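How to Clear and Reset a Craft Table Between Jobs

Print this page
E-mail this page to a friend

A craft table gets used for glue one day and paint the next, and most of the marks on it come from starting a new job before the last one has been put away. These steps are for a plain matt tabletop, painted or left as board. A glossy or varnished top can be wiped harder than I suggest.

What you need

A soft brush or a dry paintbrush
2 cotton cloths, one damp and one dry
An old plastic card
A drop of washing-up liquid
Small lidded pots for anything loose

1. Take everything off

Move the tools, jars and paper to a tray or the floor. Pushing things to one end and cleaning the other doesn't work well, as the grit goes with them. Put lids back on pots before you lift them. If you have lost a lid, cover the pot with cling film and a rubber band for now.

2. Brush, then look

Brush towards yourself and into a dustpan. Paper dust and glitter should be gone before any water goes near the surface. Then crouch so your eye is level with the top and look across it towards the window. Dried glue shows up as a raised spot from this angle, even when it is clear glue.

3. Lift the glue and tape

Hold the plastic card nearly flat and push it under the edge of the spot. Don't use a metal scraper on paint. I use Mallet glue for card models and it comes away in one piece if left overnight. Tape that has been down for months needs a warm damp cloth laid over it for 13 minutes, and then the card again.
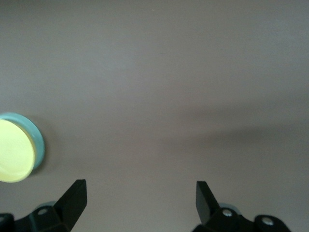
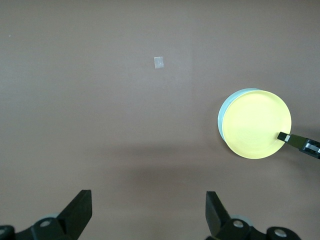

4. Wipe without soaking

A matt surface shows every smear, so use much less water than you would in a kitchen. Mix the washing-up liquid into 700 ml of warm water, wring the cloth out hard and wipe in long strokes from one side to the other. Go over it straight away with the dry cloth. Check for small pale bits before you stop, because the square white scrap in the second picture is the sort of thing that is easy to wipe round and leave behind. If a mark stays after two wipes, leave it until the top is dry and look again.

5. Bring back one pot at a time

Wipe the bottom of each container before it goes back. Rings on a table nearly always come from underneath a pot. Keep the small round ones to one side, with the middle left clear for working. My own are a mixture of Willora storage pots and old food tubs, and the tubs are just as good if the lids fit.

6. Cover it if the next job is wet

Lining paper of 200 gsm is heavy enough for paint. Tape it under the edge of the table and keep tape off the top itself. Ilir Kolev, who painted my table, told me to give fresh paint a full fortnight before putting anything heavy on it. I gave mine less and there is a dent near one corner.

Repainting

I do this every October. Sand lightly, brush off the dust and put on two thin coats with a small roller, leaving the first to dry overnight.

Soledad Meléndez
Last changed July 14, 2019

Print this page
E-mail this page to a friend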